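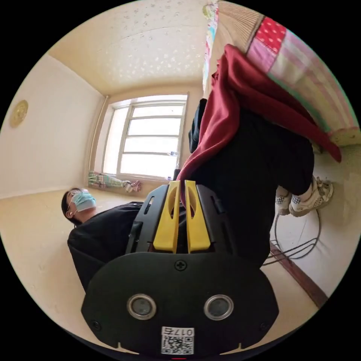 Deep red fabric with a satin-like surface, hanging in loose folds.

Irnex Fabric Care Steamer, upright model
Reading time: 2 minutes

The Irnex is an upright garment steamer for home use, made up of a base with a water tank, a flexible hose, a two-part pole and a steam head. It is suited to satin weaves, cotton, wool blends and jersey. It should not be used on waxed cloth, suede or anything marked "do not steam".

Tank and heating
The tank lifts out from the back of the base and is filled through the cap on its underside. A full tank gives up to 12 minutes at the high setting. Tap water may be used. In hard water areas, descale every 3 months with the Firnidden powder sold separately. Do not add scent or starch to the tank.

Settings
Low: satin weaves, linings, thin blouses. Hold the head clear of the cloth and work from the top down.
High: cotton, jersey, sweatshirts. The head may touch the cloth. Steam ribbed cuffs and necklines from the inside and leave them flat until cool.

Dark colours can show water marks if the hose sags below the base and fills with water. Raise the hose upright for a moment and let it drain before carrying on.

Parts
The Skalarby brush head and the older Schumacher clip-on crease tool both fit the current steam head. The pole from the first version does not fit this base. Spare tank caps are supplied in packs of 6.
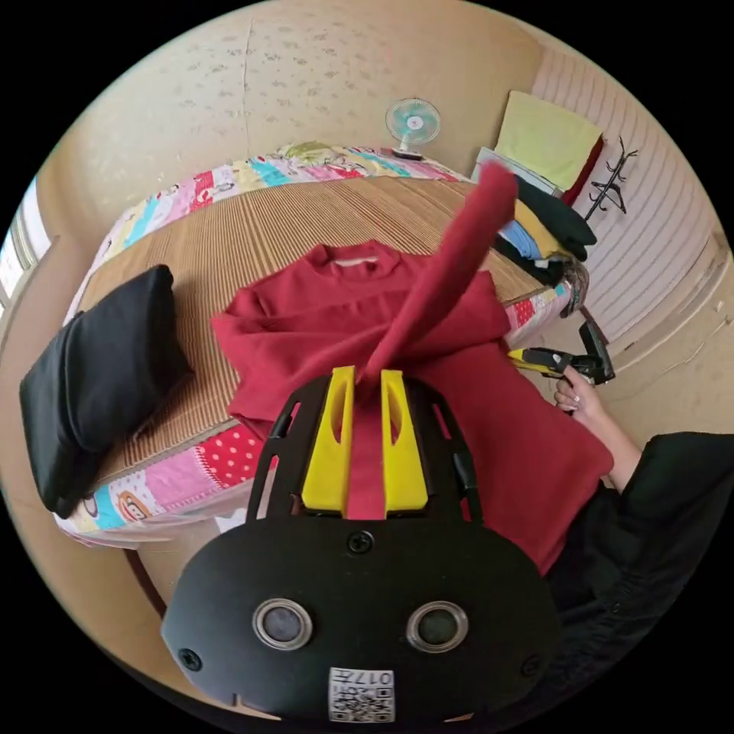
Comments

mothandrail: Does the low setting switch itself off? Mine stops before the tank is empty.

pressedflat: Same on mine until I descaled it. Fine since then.

hemline_b: Would like a longer hose. Otherwise no complaints.

Last updated: July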